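Search the manual Search Clear

Category: Teaching by hand / Set-up

4.2 Recording a demonstration with the Kurnier hand-held gripper

Choose a desk task with small objects the robot arm will handle later. Leave the ordinary things on the desk — the policy must learn with them present.

1. Charge the gripper and switch it on. Wait 3 seconds before you move it.
2. Open and close the fingers fully one time. The software saves both positions.
3. Hold the gripper in front of the desk with the fingers open and press Record.
4. Go to the object at an even speed. Close the fingers, lift, place, open.
5. Return to the start position and press Record again.

Note: Store each task under its own name. Up to 200 demonstrations fit in one folder.

CAUTION: Keep your other hand out of the gap between the fingers.

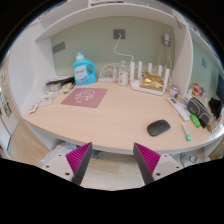
Fig. 4-3. Start position, fingers open, mouse near the right finger.

6. Play back the recording. If the view shakes strongly, delete it and repeat from step 3. Error 306 means the finger positions were not saved; do step 2 again.

Related topics
4.1 Fitting the finger inserts
4.3 Remote control with the Toprak handset
4.4 Labelling and colour settings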